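4.2 Bench evaluation of the Flikora two-arm kit

The second product in our comparison was the Flikora, sold by Trilum as a tabletop kit for laundry handling and other soft-goods tasks. It is offered to small laundries, care homes and teaching labs. The kit was bought at list price through the normal order page, and Trilum had no part in the test plan or in the write-up. The unit arrived in February and was set up in the Brenenberg lab by one of the authors using only the printed manual. Setup of the first product, the Ellery, is covered in Section 4.1.

Both arms of the Flikora bolt to a single base bar, which fixes the distance between the shoulders. This has two effects on the work. The arms keep their calibration relative to each other when the bar is moved, so the bench can be cleared and put back without a full recalibration. The fixed spacing also limits how far apart the grippers can be when a large garment is spread, and we found that adult shirts could not be pulled flat in one motion. The control software gets past this by spreading one half of the garment at a time. The method is slow but it was repeatable in our trials.

We used the three task groups defined in Section 3: sorting garments into a tray, placing small items into a divided organizer, and hanging a garment on a rack. Figure 6 shows the bench with items for all three groups in place. Garments were dropped from a fixed height before each trial so that they landed in an uncontrolled heap. A trial ended when the software reported completion, when a person had to step in, or when the time limit was reached. The operator was allowed to restart the software between trials but not during one.

A total of 416 trials were started. Of these, 400 were scored, 100 of them on the divided organizer. The remaining trials were dropped after faults in our own recording setup that had no link to the kit. Dropped trials were chosen from the log of recorder errors before anyone looked at the outcome, to avoid bias in favour of either product.

Sorting gave the most even results. The grippers closed well on bunched cloth, where any fold will serve as a grasp point, and most failed sorting trials came from a sleeve or hem left hanging over the rim of the tray. The software has no check for this. It treats a garment as placed once the gripper has opened above the tray area, and it will report completion with half of the garment outside. Buyers who need a tidy result will have to add their own check.

The organizer task was harder. Cells in an organizer of this type are small compared with the opened gripper, and a soft item tends to bridge the wall between two cells. The software handles socks well when they are already folded and poorly when they are not. In 14 trials the gripper pressed on a cell wall and shifted the whole organizer, after which later placements in that trial were off by the same amount. Fixing the organizer to the bench would remove this fault, but the manual does not suggest it and we did not do so in the scored trials.

Hanging was the weakest group. The kit can pick up a hanger from the rack, but feeding it through a collar calls for both arms to work close together, and the planner often stopped to avoid contact between the wrists. Thin wire hangers also turned in the grip. We do not think the present version should be bought for this task alone.

Two practical matters deserve mention. Cable slack must be set by hand, and the manual gives only one line on it. With too little slack the wrist is held back at full reach, and with too much the loop can drag over the work. Spare gripper tips are sold only in sets for both arms, although in our use wear was much greater on one side. Neither point affected the scores, but both add to the running cost discussed in Section 6.

Figure 6. The two-arm bench with tray, divided organizer, clothes rack and mixed garments.

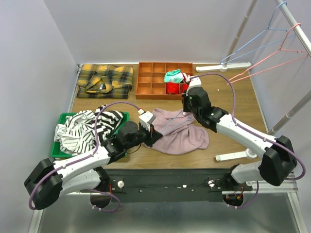
Raelene Bright, in a signed comment on the preprint, asks whether the sorting score should stand when the kit counts a garment as placed with a sleeve over the rim. She would report the software's own completion rate and the rate judged by a person in separate columns, for both products, and she notes that a care home choosing between the two would care mostly about the second figure.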